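Speaker notes: Putting a second-hand arm on a bench at Tondel
Ngan-ling Cheng, Flallwood makers' evening

Slide 1 – Title
Wait until the people at the back have chairs. Say name, say I've been a member at Tondel for a while and mostly do woodwork. My brother Ho-yin did the wiring and will take the electrical questions.
Talk is on the bench and the mounting, then the gripper, then the cable. Very little on software. If anyone wants the software, the code is in the Tuno folder on the workshop computer and Shu-fen can show them round it.

Slide 2 – What we wanted it for
Sorting and stacking small wooden blocks. Shu-fen Huang makes block sets for the toy library and every block has to be picked up, turned over, checked for splinters and put in a tray. She does it by hand while listening to the radio and doesn't mind it, but her wrists do.
Second reason: Ho-yin and I wanted to learn how to set up an arm.
It does not check for splinters. It picks up a block and puts it down somewhere else. Say this early, people ask.

Slide 3 – Money
Total budget 3,000 dollars, shared between four of us. The arm took most of it. It came from a teaching lab that was closing, with its controller and no manual. The gripper was a separate purchase.
We call the arm Mak. It was written on the crate in marker and we never found out what it meant.
Bench materials came out of the offcuts rack, apart from the steel plate.

Slide 4 – The first bench
Show the sketch, not the bench, which we burned.
It was a folding table with a sheet of MDF on top. With the arm bolted down and moving slowly it was fine. At normal speed the whole table rocked, and the gripper was never in the same place twice. We spent two evenings looking for the problem in the program before Elsie Ashworth put her hand on the tabletop and told us to stand on the legs.
Pause here for anybody who has done the same.

Slide 5 – The second bench
Frame is 88 mm square posts, half-lapped at the corners, glued and bolted. Diagonal braces on the back and both ends. No brace on the front so you can still get your knees under.
The arm sits on a steel plate, and the plate bolts through the top into a cross rail. Washers on both sides. Sinéad Madigan drilled the plate on the big drill press. Get somebody who knows the drill press to do this. Clamp the plate, do not hold it.
The top is white. We chose white so dropped blocks would be easy to see, and it also shows every mark. Pencil is fine. Red marker does not come off with anything we own.
Bench goes against the wall. This keeps people from walking behind the arm, but it means one side of the arm's reach is wasted, and you have to set limits so it never swings that way. Ho-yin set those limits first, before anything else moved.

Slide 6 – Safety, short version
Stop button is on the front edge, left of the person sitting down. It was on the right to begin with, but Elsie is left-handed and does most of the running.
Tape line on the floor. Nobody inside it when the arm is at full speed.
Hair tied back, no lanyards, no hoodie strings.
Speed limit is 70 per cent of what the controller allows. We have never needed to go faster.
If anyone asks about kids: no, not inside the tape.

Slide 7 – The gripper
Parallel type, black, two fingers that close toward each other. It bolts to the round flange at the end of the wrist.
Points to make:
The bolt pattern did not match the first gripper we tried. Check before you buy. We sent one back and paid postage both ways.
Put the bolts in finger tight, all of them, then tighten across the circle. Sinéad's tip, and it cured a small tilt we'd been correcting for in the program.
Finger opening decides the size of block. Ours are cut to suit the gripper now, which Shu-fen was not thrilled with. The toy library hasn't noticed.
Do not close on the block at full force. Pine dents.

Slide 8 – Teaching positions
We move the arm by hand to a spot and save it. Pick-up spot, lift spot, put-down spot. Always save a lift spot. Going straight from pick-up to put-down drags the block across the table and knocks the others over.
Ho-yin labels every saved spot with the date and his initials. I used to call mine "here" and "here 2". Don't do that.
Blocks not being used stay at the edge of the bench, out of the way of the gripper. Same for tools and tape.

Slide 9 – The gripper cable
Spend a bit longer on this one, as it took us the most time.
One thin black cable, from the connector on the underside of the gripper back to the wrist flange. The plug at the flange end is right-angled. A straight plug would stick out further and catch when the wrist turns over.
The cable needs a loop. Ours was too short to start with and pulled tight when the wrist rolled, and the gripper stopped answering halfway through a stack. Then we made it too long and it snagged on the blocks. What we have now hangs in a shallow curve under the gripper.
How to check: power off, turn the wrist by hand to each end of its travel, watch the cable the whole way. Then do it again with the gripper pointing straight down.
No cable ties on the gripper body. They slide into the fingers.
Leave the picture up while talking. Point out the connector, the loop and the plug, in that order. The green ring light is on the flange, close to where the plug goes in, so it's a handy thing to point to from the back of the room.
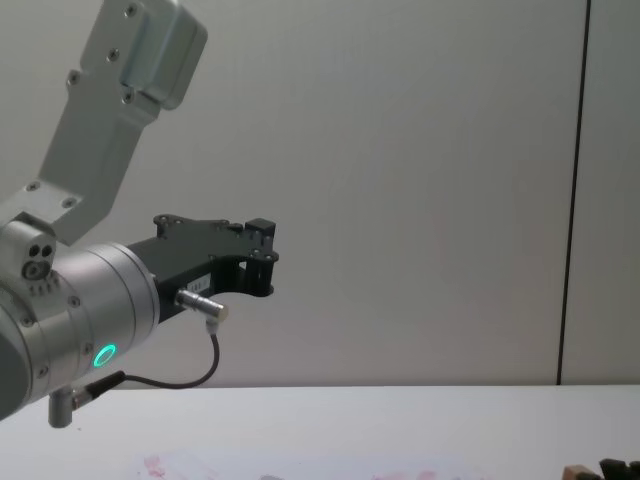
Slide 10 – Still to do, and questions
Softer pads for the fingers. A tray with raised sides. A proper cover for the controller, which currently lives under a tea towel.
Elsie has the sign-up sheet for anyone who wants a turn on the bench in December. You need the drill press induction first, even if you don't plan to drill anything.
Hand over to Ho-yin for wiring questions. Stop at half past eight, the room has to be locked.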